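Print this article
E-mail this article

4. Changes in the work at the lid bench

4.1 Before the cell

The Roltwood plant finishes and packs insulated drinkware for Halvorsen. Until last August all lid work was done by hand at one long bench, with people standing on both sides of it. A worker took a tumbler from the tray, pressed the lid down, seated the rubber parts, put the straw in and passed the piece on for packing. The target was 60 pieces an hour per person. Most people on the bench met it in the morning and fell behind after the lunch break, and sore thumbs were the most common complaint in the shift log.

4.2 Division of tasks

The Jisar cell took over lid pressing and straw insertion. It did not take over the whole bench. Loading trays, checking rubber parts and clearing faults stayed with people, and so did all rework. Two workers per shift now attend the cell, and the others moved to packing or to the new rework table. Pay grades did not change in the period we studied, though the job titles did, and several workers told us they did not know what the new titles meant.

Workers who moved to rework described it as slower and more varied. They handle only the pieces the cell rejects, so every piece has something to look for. One said she missed talking across the bench. The rework table faces a wall, and the cell is loud enough that those attending it wear ear protection for the full shift.

4.3 Where the faults come from

We logged 2,409 cell stops over the study period. The largest group involved the straw and the gray rubber parts. A bent straw has to arrive at the lid turned the right way, and the grommet gives very little room for error. Clear lids added a second problem, as bright reflections from the molded rings were sometimes read as an edge. Attendants learned to predict these stops. By the end of the study they were adjusting the lamps at the start of each shift, a task that appears in no written procedure.

The straw and lid assembly is shown in Figure 3. The tethered stopper matters here. If its strap lies across the grommet when the straw comes down, the piece is rejected and goes to rework. Attendants took to moving the strap aside as they loaded the tray, which cut stops but added to the loading time.

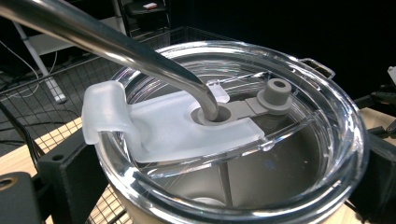 Figure 3. Bent steel straw seated in the gray grommet of a clear tumbler lid, with the tethered stopper to the right.

4.4 Knowledge held by attendants

Management at the plant had planned 40 hours of training per attendant, most of it on the Gonach control software. In interviews, attendants rated the software sessions as useful but said that they used little of the content in a normal shift. What they relied on was handling experience from the old bench, such as how firmly a grommet should grip and how a badly molded lid feels at the rim. Attendants hired after the change did not have this experience and called for help more often. The plant has since begun placing new hires at the rework table for their first month before they attend the cell.

Print
E-mail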